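Gallery: Collecting Demonstrations at the Cokstead Bench

Welcome back to the gallery page! It has been a busy February at the bench, and we have finally found an hour to write up what we've been doing with the two-arm cell. The short version is that we are gathering examples. Lots of them. A person drives both arms through a small job, the joints and the cameras get recorded together, and the recording goes into a pile that the policy will learn from later. Then the person does it again, a little differently, and again after that.

The set we're filling is called Grundora, and it stands at 1,609 episodes as of this update. The last page had us at 540, so the pile is growing fast. Most of the new material is two-handed work with small objects: picking up with one gripper and passing to the other, pushing a toy clear of something else, turning a brick until the second arm can get hold of it. These are things any toddler does without a thought, and we have grown very fond of watching them come together on a pair of arms.

A few notes from this round, for those of you building something similar.

On handovers. The tricky part is the moment when both grippers have the object. Early on, our drivers would let go the instant the second gripper closed, and a good share of those episodes ended with a brick skating across the marble. Now we ask for a short pause with both sides holding. It looks slow on playback, but the difference shows up clearly in training, and the policy has started pausing too, which made the whole room cheer the first time.

On mixing objects. We began with bricks only, and the first policy got very good at bricks and hopeless at everything else. Toys went in next — soft shapes, odd shapes, things with ears — and then pens and pencil stubs, which roll when you least want them to. Each episode starts with the objects in a new arrangement. We used to pick the layouts by hand and found that people are terrible at being random (everything ended up in the middle!), so a little script named Okabe now calls out the starting spots.

On failed attempts. We keep them. If a driver drops something and recovers, the whole thing stays in, drop included, with a tag. If the driver drops something and can't reach it any more, the episode is closed and goes in a separate folder. We have 59 of those from this round and would love to find a use for them.

On session length. Six episodes and then a change of driver. Past that, the movements get hurried and the paths all start to look the same. The rotation also gives us more styles in the set: some people come in from high above, others slide along the surface, and one of our drivers uses the left arm for nearly everything, which has been surprisingly useful for balance.

On the walls. Yes, we love the jungle too. The elephants and rabbits started as a way to give the cameras a busier background than bare panels, and they have made the cell a much nicer place to spend an afternoon. A second set of panels called Brovetti, with a completely different pattern, is being drawn now. We plan to swap between the two so that the policy doesn't get attached to one view.

Next up is a sorting task with both arms working at once, then a longer one where a single episode holds several handovers in a row. We're also rewriting the labels, as "move toy" turned out to be far too vague once there was more than one toy on the table. New captions will name the object, the arm that starts and the arm that finishes.

The two arms nose to nose over the marble, with the orange brick and the little green owl close by. Elephants on both sides, as ever.

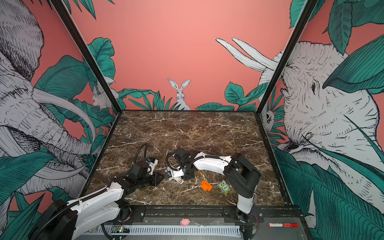 Okabe: Do you trim the pauses at the start of each episode before training? We left ours in for months and ended up with a policy that loved to sit still. Cutting everything before the first real joint movement fixed most of it for us, though we had to be careful to leave the handover pauses alone.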